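2020-10-23
By Ulises Llanos, Lestwood Office of Workplace Services

Notes for the Fivetstead session. Open with the survey: 1068 employees replied, and 69 asked for clearer rules on shared rooms. Pause before the next slide.
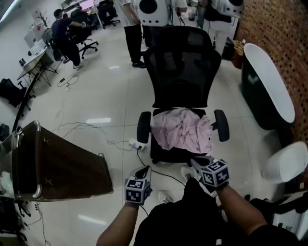 Black mesh chair on its back, pink cloth over the seat.

State the policy slowly. Each department reports damaged furniture within two working days. Repairs under $110 need no second signature — larger sums go to the Londoño desk. Remind managers that the revised form takes effect in November and that old forms will be returned.

Move to textiles. Cloths are issued by floor and signed for at the Ferent counter.
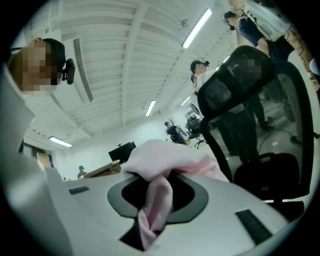 Llanos was asked by Lestwood payroll whether contract staff may sign, and the reply should be read out in full: yes, with a badge number.

Close with questions.

Contact: Workplace Services, ext. 2523 | © 2020 Lestwood | Back to top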